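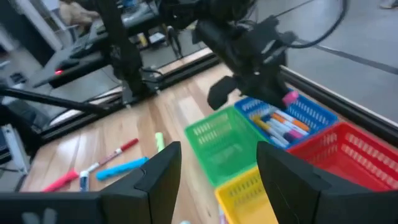
Markers and baskets on the two-arm cell, from the wrist camera.

About Sastalell

Sastalell looks after small robot cells for people who already own one. We don't build arms and we don't sell them. We have never promised anybody that a machine will run without attention, and we'd be careful around anyone who does.

The company was started by Niloufar Soltani and Jamshid Kiani, who had both spent years being called in after a demonstration went well and the following month did not. Most of what they found was dull. A cable tied too tight at a joint. A bolt on the frame that had worked its way out by half a turn. A camera mount somebody had nudged and nobody wrote down. That is still most of what we find.

How we look after the two-arm cell

People ask what a service contract buys, so we'd sooner tell you about one machine than print a list of values. Our own bench cell has two black arms over a wood-topped table on a black metal frame. Its usual job is sorting markers into plastic baskets, which sounds like a toy problem until you try to keep it going.

Setup begins with the frame. Simin Rashti checks that it sits square and that the rails haven't shifted, and only then does she touch the arms. Each one is sent to its home pose 21 times and we write down where it stops. If the numbers wander, we look for something loose before we open any software. Plenty of vendors will tell you to recalibrate first. Recalibrating over a loose bolt gets you a good afternoon.

The grippers come next. Finger faces wear, and they wear unevenly when the parts are thin and round. We check both fingers for play, clean the faces, and close them on a gauge pin. The finger screws get looked at every 600 cycles. The maintenance schedule we inherited had a much longer interval and we stopped believing it in December, after a finger came off at cycle 727.

Cables take up more of our time than motors do. Every loop has to clear the arm through its whole range, and we move the arm by hand, power off, to see that it does. Zohreh Hassanpour keeps the log for this. It is a paper log, and she has heard all the arguments.

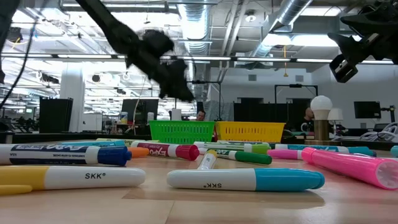
Bench cell with a mixed set of markers out, Expo and SKK among them.

We mix brands and colors on purpose. A cell that has only ever been tested on one kind of marker tells you very little. Fat barrels, slim barrels and shiny tabletops all cause their own trouble, and we want to meet it here before you do.

What we won't tell you

We won't quote an uptime figure for a cell we haven't seen. We also won't call a repair finished on the strength of one clean run. Our rule is some 32 runs with no one touching the frame, and if it fails on the last one we start over. Customers find this slow. Janaína Sales, who handles contracts, will explain what it costs.

Service visits are booked through the Prirnesard office. The current rates took effect 10th March. Please have the serial numbers of both arms and your last maintenance record ready, even if the record is bad.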